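Seal pups on Trelport beaches: what to do and who to call
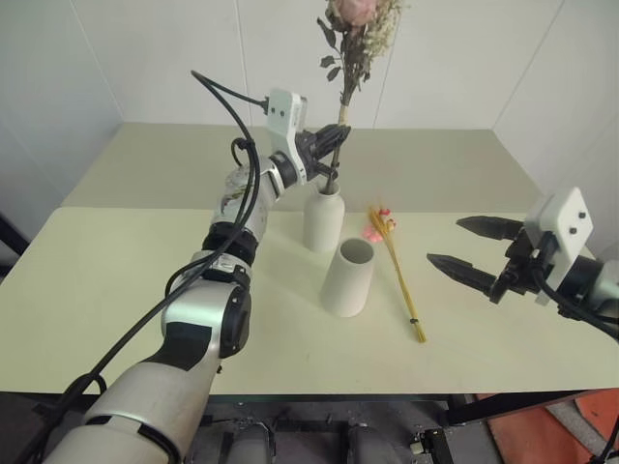 The first harbor seal pup of the season came ashore on the north side of Trelport on the Sunday after Memorial Day, and the Marnotetti Shore Network has taken calls about pups on most days since then. The busy stretch usually runs through the end of July. If you walk the beach in the mornings, there is a fair chance you will come across one.

Most pups on the sand do not need help. A mother seal leaves her pup on shore while she feeds, sometimes for several hours, and she will often stay away if there are people or dogs close by. A pup that is picked up or chased into the water during that time can lose its mother for good.

Last year the network logged 256 calls between Tavares Point and the harbor mouth. Many were repeat reports of the same animal, and a good number of the pups had left by the next tide. Clementina Prata, who runs the phone line, would still like people to call. She asks only that callers stay back while they do it.

Stay at least 100 yards away. Leash your dog before you get your phone out. Do not pour water on the pup, cover it with a towel or try to feed it. Do not push it back into the water. Seals rest on land, and a pup that has hauled out is usually there to rest.

When you call, the person who answers will ask for the nearest beach access number, which is painted on the posts at the top of each path. They will also ask whether the pup is lifting its head, whether you can see any wounds or fishing line, and how long you have been watching. A photo taken from a distance with the zoom helps a great deal. Please do not move closer to get a better one.

Signs that a pup may be in trouble include visible ribs or hips, bleeding, discharge around the eyes, and line or netting around the neck. A pup that has stayed in one place for more than a full day should also be reported again, even if someone has already called it in.

Changes on the beach this year

The town has agreed to close Access 5 to vehicles until the end of July. Foot traffic is still allowed, but the lower part of the path may be roped off on short notice if a pup is resting there. Please use the next access north when the ropes are up. The Clametti lot is open as usual and parking there is free before 9 a.m.

Villads Hviid has replaced the old warning signs with larger ones that can be read from the top of the dune. The network's number is on each of them. Two signs went missing last summer, so if you see a bare post, let us know which one it is.

Jet skis and kayaks are a separate problem. Seals on the ledges off Tavares Point will all go into the water at once when a boat comes in close, and pups can be separated or hurt in the rush. Paddlers should keep to the outside of the yellow buoys. Abílio Marinho at the harbor office has free charts with the ledges marked.

Training for new beach watchers

We have 3 evening sessions planned, the first on 11 Jun 2026 at 6:30 p.m. in the library meeting room. Yufang Hou will cover how to tell harbor seals from gray seals, how to set up a rope line, and how to talk with beach visitors who want to get close. Each session covers the same material, so you need to attend just one. Watchers must be 18 or older, or come with a parent.

Shifts are two hours long. The early morning ones are the hardest to fill. Armindo Godinho keeps the schedule and can be reached through the library front desk or by leaving a message on the network line.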